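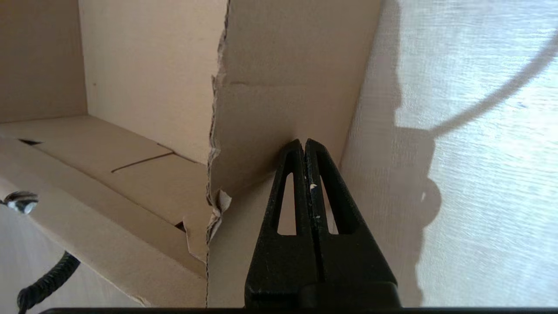
Qui sommes-nous ?

Bonjour et bienvenue chez Prurkell ! Je suis l'éditrice, la correctrice, la standardiste et celle qui colle les timbres, donc si vous écrivez à la maison, c'est moi qui réponds (parfois avec un peu de retard, surtout en mars, quand les épreuves arrivent toutes en même temps).

Prurkell publie des nouvelles et des romans courts pour les lecteurs de 9 à 14 ans, presque toujours historiques. J'ai commencé en 2000 avec une anthologie tirée à 275 exemplaires, que j'ai vendue dans les salons du livre et les CDI de collège du coin. Je croyais en faire une seule. Aujourd'hui le catalogue compte 62 titres, et j'ai encore deux cartons de la première, à la couverture vert bouteille que tout le monde trouvait affreuse et que moi j'aime toujours.

Ce qu'on publie

Des histoires qui se passent quelque part, à une date précise, avec des gens qui travaillent. J'ai un gros faible pour les métiers : sauniers, lavandières, typographes, gamins des verreries. Les rois et les reines, j'en reçois beaucoup et j'en prends peu. Un texte de 25 pages qui me fait sentir la boue d'un chantier de canal en 1780 me plaira toujours plus qu'une saga en quatre volumes à Versailles, désolée !

La collection Trudach rassemble les recueils à plusieurs voix. Chaque volume tourne autour d'un thème (la route, l'hiver, les ports, et bientôt les foires) et se termine par un petit cahier où les auteurs racontent leurs recherches : les archives qu'ils ont dépouillées, la lettre trouvée par hasard, le détail qu'ils ont dû abandonner parce qu'il était faux de trente ans. Les profs adorent ce cahier. Les enfants aussi, plus qu'on ne le pense, j'en ai eu qui l'avaient lu avant les nouvelles. 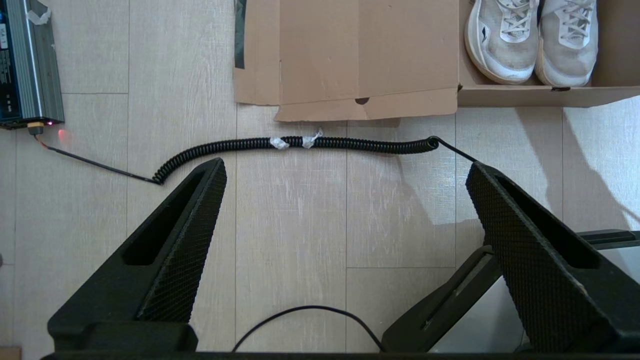
La collection Vivero, plus récente, accueille les romans courts et les traductions, surtout de l'espagnol. Elle est née d'un échange avec une petite librairie, Marín, où je m'étais réfugiée un jour de pluie et d'où je suis repartie avec un sac plein et une envie folle de faire lire tout ça en français. La librairie nous sert maintenant d'antenne de l'autre côté des Pyrénées, et c'est souvent de là que viennent mes coups de cœur.

Comment on travaille

Je lis tout, du début à la fin si le début m'accroche, les dix premières pages sinon. Quand je retiens un texte, on le reprend ensemble, auteur et éditrice, en général deux ou trois allers-retours. Je suis pénible sur les anachronismes (les pommes de terre au Moyen Âge, les allumettes sous Louis XIV) et je chipote sur les dialogues. Je ne veux pas de « palsambleu » à chaque ligne, mais pas non plus d'un mousse de 1690 qui dit « grave ». Entre les deux il y a une langue à trouver, et c'est la partie du métier que je préfère.

Les auteurs sont payés à la commande puis en droits, avec un relevé chaque année. Je ne demande jamais d'argent à quelqu'un pour publier son livre.
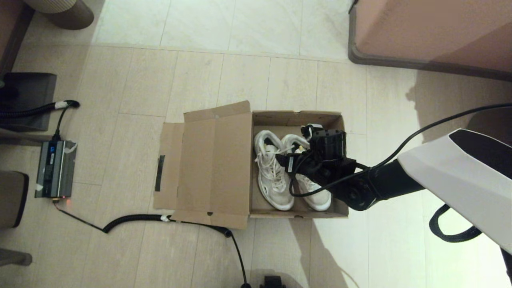

Dans les classes, on propose aussi des ateliers d'écriture, du CM1 à la quatrième. On part souvent d'un objet banal et on se demande qui l'a fabriqué, qui l'a porté, qui l'a perdu. Une paire de baskets blanches dans sa boîte en carton ouverte, avec la semelle déjà grise au bout du pied, ça suffit largement pour remplir une heure : on remonte du plastique au cuir, du cuir au sabot, et tout à coup il y a un sabotier, un apprenti et une dispute dans l'histoire. Comptez une séance de deux heures, ou un cycle de quatre si vous voulez aller jusqu'au petit recueil imprimé. Pour les établissements éloignés, je regroupe les déplacements, alors écrivez-moi tôt dans l'année scolaire.

Envoyer un manuscrit

Par courriel, en un seul fichier, avec trois lignes sur vous et l'époque choisie. Pas besoin de résumé de deux pages ni d'illustrations, je les découvre toujours après. Les envois pour le prochain Trudach, sur les foires et les marchés, sont ouverts jusqu'au lundi 23 décembre, à minuit. Pour Vivero, il n'y a pas de date limite. Je réponds à tout le monde, même quand c'est non, et si vous n'avez rien reçu au bout de trois mois, relancez-moi sans vous gêner !

Commander nos livres

Chez votre libraire, qui peut tout commander, ou directement chez nous. Les bibliothèques et les écoles peuvent demander le catalogue papier, je le glisse à la poste avec un marque-page.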